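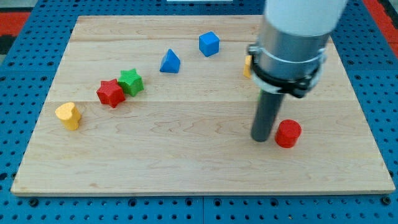 Ticket: Arm stops with contact fault during block pushing, rod drifts low over the board
Project: Cuautle
Site: Festomitz, bench 2
Opened: 11 September 2025
Priority: normal, raised to high after the second entry
Status: closed, one follow-up open

Reported problem

The arm on bench 2 stops part way through a push with "contact force exceeded" on the Mirnix controller. It doesn't happen on every run. When it does, the rod is pressing into the board, and the arm has to be put into freedrive and lifted by hand before the fault will clear. The red cylinder is the worst case. Pushes on the stars and the heart mostly go through.

Setup is the usual one: black clamp on the tool flange, dark grey rod pointing straight down, painted blocks on the wooden board, board on the blue pegboard top. Travel height is set to 2 mm above the wood. Force limit is 30 N. No change to the push script since May.

Entry 1

Cleared the fault and ran the script again with the same start positions. Stopped on push 26 with the same message. The log shows the vertical force climbing slowly over the last few centimetres of travel and then tripping. There is no spike, so it doesn't look like a collision with a block.

Checked the payload setting in the controller. It matches the clamp and rod. Left as it was.

Entry 2

Ran the arm with the board clear, same path, at reduced speed. Height over the wood is correct at the far left of the board and too low at the right. A feeler gauge goes under the tip at the first point and not at the last. At the last point the tip is touching.

Raised the priority at this stage. The script assumes the rod never touches the board, and the speed limit for hands near the bench was agreed on that basis. Put a note on the bench asking people not to reset blocks while the program is live. Pause first, reset, then resume from the pendant.

Entry 3

First guess was that the board had warped. Laid a steel rule across it in both directions and along the glued joints. Flat enough. Swapped it end for end and ran again: same result, low on the right. So the board isn't the cause.

Checked the pegboard top next. The bolts along the near strip were all tight. A level placed on the pegboard agreed with one placed on the arm's base plate.

Entry 4

Looked at the clamp. With the arm powered and holding still, the rod can be moved sideways at the tip with light finger pressure. It should not move at all. The screws on the clamp ring felt tight to begin with, but one of them was bottoming out before it gripped, so the ring was closing on one side only.

This fits the log. The rod leans over a little under side load during a push, the tip ends up somewhere other than where the controller thinks it is, and each push adds a bit more. The tool centre point was taught with the rod straight. Most of our pushes end on the right-hand side, which would explain why the height error shows up there.

Entry 5

Took the clamp off, cleaned the ring and the flange, and replaced the long screw with a shorter one from the Pridix spares box. Tightened the screws alternately in small steps. The rod no longer moves under finger pressure.

Retaught the tool centre point. The old value was out mostly sideways, with a smaller error in height. Saved the new one as the default for this tool and renamed the old one so it can't be loaded by accident.

Entry 6

Repeated the clear-board check. The feeler gauge passes under the tip at every point on the path.

Ran 200 pushes with the blocks on the board, at normal speed, force limit unchanged. No faults. Vertical force stayed close to zero throughout. The tip was still tight against finger pressure at the end of the run.

Bench note removed. The rule about pausing before resetting blocks stays in force anyway and has been copied into the bench instructions.

Cause

Clamp screw too long, so the ring did not grip evenly. The rod tilted under side load and the tool centre point was no longer valid.

Actions

Check the rod for play by hand before each session - power on, arm still, program stopped.
Use only the short screws on this clamp. The long ones have been taken out of the drawer.
Retest clearance at both ends of the board after any tool change.
Don't raise the force limit to get past this fault. Someone had suggested it in the chat and it would only have hidden the problem.

Follow-up (open)

Recordings made on this bench before the fix may have the wrong tip position. Somebody needs to go back through the logs and find where the vertical force first starts to creep up. Anything after that point should be marked as suspect in the Cuautle folder and kept out of the next training set until it has been checked.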